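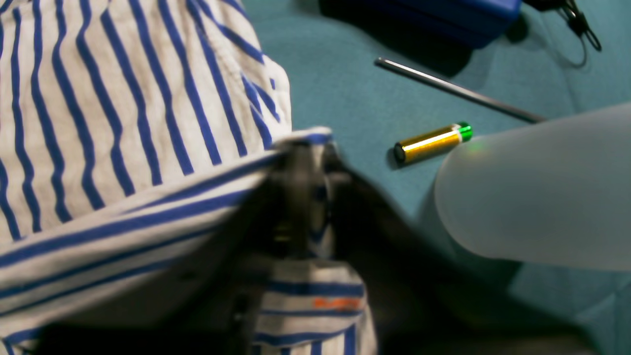 Wednesday. Softener on the wash bench is leaking hardness again. Outlet sample drawn at the start of the morning titrated at 80 mg/L as calcium carbonate, against a target of zero on the two-day indicator strip and no more than a trace by titration. Meter read 2387 L at the last regeneration and 2796 L when the sample was taken, so the bed gave out somewhere inside 409 L. The rinse work depends on soft water at the inlet, and results logged after the last good titration are now in doubt. I would start any recheck with high-contrast goods. On a white ground with bold royal-blue stripes, a gray cast in the white is easier to judge than on a solid color, provided the cloth is flat. Where it is folded over and the stripes run the other way, the eye follows the stripes and the judgment gets worse. Meter readings do not have that problem.

Checked so far:

Inlet valve fully open. Pressure steady at the gauge while the washer fills.

Bypass closed. Turned it a further quarter turn by hand and it did not move. Outlet titration unchanged after flushing the line.

Salt level above the water line in the brine tank. No bridge found when probed with the plastic rod. Some mush at the bottom, left alone for now.

Brine draw looked slow. Did not time it. Should have.

Titration notes

First titration discarded. Endpoint overshot, color went straight past purple to blue while I was reading the burette. Second and third agreed. Buffer is from the older bottle, cap found loose. Titrated a blank with deionized water to see whether the buffer was contributing, and it went blue before any titrant was added, as it should. Buffer is fine for this purpose. New bottle opened anyway and marked on the shoulder.

Inlet water also titrated, for comparison. It was harder than the outlet by a wide margin, so the bed is still doing something. A fully exhausted bed would pass the inlet water unchanged. Either the resin is only partly regenerated or there is a path around it. A worn seal in the valve head would give the same number as a weak brine draw, and the titration alone cannot separate the two.

One way to separate them is to sample at two flow rates. With a seal leak, the share of bypassed water should shift with the pressure drop across the bed. With a poorly regenerated bed, hardness should rise with throughput and respond differently to flow. I would not lean on this too hard, as both can be present. The Celtov manual gives a seal check that needs the valve head off, and I would like a reason before taking it apart. 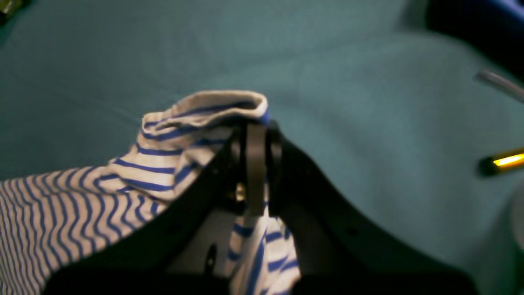

Palesa Mokgethi disagrees with the order of work and would rather see the injector screen cleaned before any flow test. Her argument is that the slow brine draw is already an observation, the screen comes out with one cap, and a flow test on a half-regenerated bed will give numbers that mean little. She also asked whether anyone had looked at the float in the brine well after the tank was moved. I had not.

Fair on both points. Float checked: it moves freely, but the stop had slid down the rod and the tank was refilling short. Less water in the tank means less salt dissolved and a smaller dose of brine for the bed, which would explain early breakthrough without any fault in the valve. Stop moved back to the scribed line and tightened.

Injector screen removed. Fine brown sediment over most of the face, rinsed off under the tap with a soft brush. Nozzle clear to the eye. O-ring lightly greased and refitted. Manual regeneration started right after. Brine draw timed this time, and the level in the well was falling steadily throughout. Slow rinse completed, fast rinse ran clear, no salt taste reported by Driss Gaber at the outlet. I would prefer a conductivity reading and have written that into the procedure.

Outlet after regeneration: no hardness detected by strip, and the titration sample was blue from the start. Bed is good for now. Whether it holds past the next 409 L is the real test. 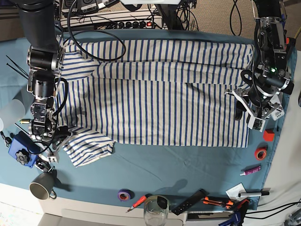 Consequences for the rinse series

All Iden detergent washes run since the last good titration are marked as hard-water runs in the log. Do not delete them. They may be useful if we ever want the comparison, but the hardness at each wash was not measured and cannot be filled in afterward.

Swatches from those runs to be bagged separately. No rewashing, as it would add a cycle and give us a third condition that matches neither set.

Charmaine Le Roux has asked for the Clarkberg samples to go next. They can go once two outlet titrations in a row come back clean, one at the start of a session and one at the end.

Open items

Titrate at the start and end of every session, and write the meter reading beside each result.

Fit a sediment filter ahead of the softener. Tudur Craddock to check for a spare housing.

Clean out the mush in the brine tank before the next salt fill.

Valve head stays closed unless breakthrough comes early again.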